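Why Does Wood Have Stripes?

Run your finger along a wooden table sometime. See all those thin lines going the same way? I used to think somebody painted them on (I was six, and very sure about it). Nope! A tree made every one of them, and it took years.

Those lines are called the grain. To understand them, you have to know how a tree gets fat. Trees grow taller at the tips, but they also grow wider, and the widening happens just under the bark. Each spring the tree adds a layer of pale, quick-growing wood. Later in the summer it slows down and makes a thinner, darker layer. Pale, dark, pale, dark, year after year. Cut straight across the trunk and you get rings, like a target. One pale ring plus one dark ring equals one year.

I once counted the rings on a big stump in Juswood, where I go walking in April. I got to 219 and then lost my place and had to sit down. My knees were covered in moss.

So how do rings turn into stripes? Try it with a roll of colored modeling clay. Wrap a few layers around each other like a jelly roll. Slice it across the short way and you see circles. Now slice it the long way, from one end to the other – stripes! A board is a tree that got sliced the long way. That's all grain is: rings, seen from the side.

Now for knots, my favorite part. A knot is a round or oval dark spot, and it marks the place where a branch once grew out of the trunk. The trunk kept getting wider and wrapped itself around the bottom of the branch. The grain has to bend to get past it, the way water in a creek bends around a rock. 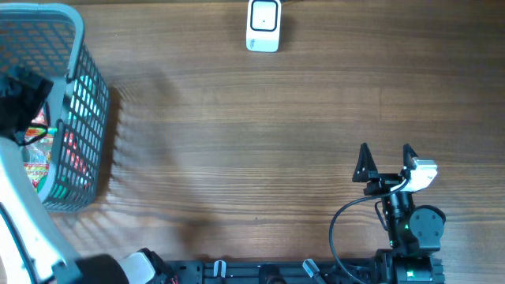
A brown table like that one is great for grain hunting. Follow a dark streak with your eyes and see how far you can go before you lose it. Then look for little knots. Big knots are easy, but the small ones hide in among the lines and you have to go slowly.

One more trick! Grain looks different when the light changes. Put your table by a window, look at it in the morning, and then look again before supper. Some parts will seem lighter and some parts will seem darker, even though the wood hasn't changed a bit.

If you want to keep what you find, lay a sheet of thin paper over the wood and rub it gently with the side of a crayon. Old rough boards work best. Very smooth tables hardly show up at all, so try a fence or a deck, and ask first if it isn't yours.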